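Folding on the bed

Mon 26 December

Everyone else seems to be at the sales or the cricket today. I have been doing the washing that piled up over the last fortnight, and I've finally settled on a way of folding it that I can keep up.

The old way was to fold on the couch, a bit at a time, in front of the telly. Things got sat on. Clean socks went down behind the cushions and came out in March. Ebony Ruawai suggested I take the lot to the bed and not stop until it was done, which is what her mum did with a family of six. It works because I can't go to sleep until it's cleared.

I start with the bulky things, which go in one stack at the far end of the bed. The stack got fairly tall this time, with navy, black and purple in it and a couple of very bright greens. The thinner things get folded smaller and stood on edge in a row down the left side, the way they'll go in the drawer. Standing up, I can see what each one is without pulling the others over. White stuff I leave until late, as it shows every mark and I like to have clean space for it.

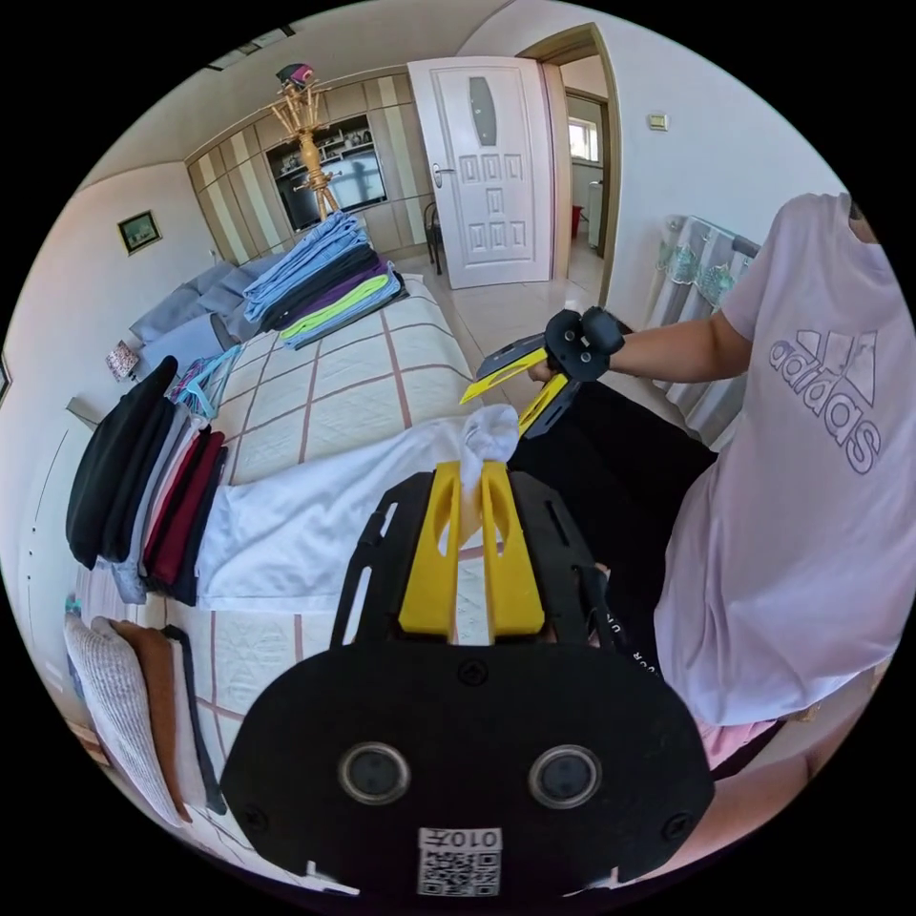 What goes where

Standing row: top two drawers, straight in, same order.

Tall stack: the shelf in the wardrobe. I split it in half first or it leans.

Knits: bottom drawer, flat. I used to hang them and the shoulders went out of shape.

Anything with a hole or a missing button: the Larkis bag behind the door. I take it to Quyên Khổng when it's full. She has the good machine and I do her hems by hand in return.

I also bought a set of drawer dividers from Gilchrist for the small things. They're fine, but a bit short for my drawers, so they slide when you pull the drawer out quickly. I've wedged them with cardboard for now.

Towels are still on the line. If the wind stays up they should be in before tea.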